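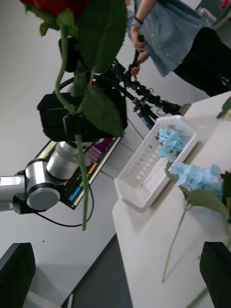 Greifer schließt zu früh, wenn sich Stiele kreuzen - Wahrnehmung oder Planung?

Hallo zusammen, ich hoffe, ich bin in dieser Rubrik richtig. Wir lassen zwei Arme künstliche Blumen vom Tisch aufnehmen, Rosen und Hortensien, und das klappt bei einzeln liegenden Blumen inzwischen wirklich schön. Liegen aber zwei Stiele übereinander, setzt der Planer (Cliltwood, Standardeinstellungen) den Griffpunkt gern genau auf die Kreuzung. Die Segmentierung macht aus beiden Stielen eine einzige Maske. Trainiert habe ich mit 300 Demonstrationen. Muss ich einfach mehr aufnehmen, oder kann ich vorher an der Software etwas drehen? Ich bin für jeden Hinweis dankbar, auch für ganz grundsätzliche!
Trosgate

Ulla Rantala
Hallo Trosgate, richtig bist du hier allemal, und mit dem Problem habe ich selbst einen halben Winter verbracht - du hast also mein volles Mitgefühl. Mehr Demonstrationen würde ich erst einmal zurückstellen. Schau dir lieber an, was der Planer von der Wahrnehmung überhaupt bekommt.

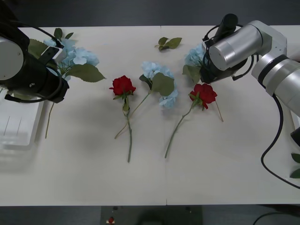 Eine gemeinsame Maske für zwei Stiele kann der Planer nicht mehr auseinanderdividieren, das muss vorher passieren. Ich würde deshalb jede Blume vom Blütenkopf her aufbauen: erst die Köpfe erkennen, dann den Stiel von dort aus als Mittellinie verfolgen und an Kreuzungen die Richtung beibehalten. Bei dir kommt der dünne Stiel der mittleren Hortensie dem der linken Rose sehr nahe, die Blüten sind mit Rot und Blassblau aber wunderbar zu unterscheiden, und damit hast du zwei saubere Startpunkte. Danach sperrst du für den Griffpunkt einen Bereich von 27 Pixeln um jede Kreuzung. Den Wert musst du an deine Auflösung anpassen, bei mir war er schlicht ausprobiert. Und bitte prüfe auch die Zeitstempel zwischen fester Kamera und Handgelenkkamera! Bei mir lagen sie auseinander, und ich habe tagelang am falschen Ende gesucht.

Partanen
Mehr Daten. Mit 2000 Demos ging es bei uns von allein weg.

Sundell
Kann sein, aber 2000 muss man erst einmal aufnehmen. Ich schließe mich Ulla an und ergänze nur eine Kleinigkeit: Gib dem Planer nicht bloß den besten Griff, sondern die 10 besten Kandidaten, und lass ihn jeden gegen den anderen Arm auf Kollision prüfen. Oft ist der zweite oder dritte völlig in Ordnung und liegt weiter unten am Stiel. Die Blätter würde ich als eigene Klasse führen, sonst zieht es dir die Mittellinie zur Seite.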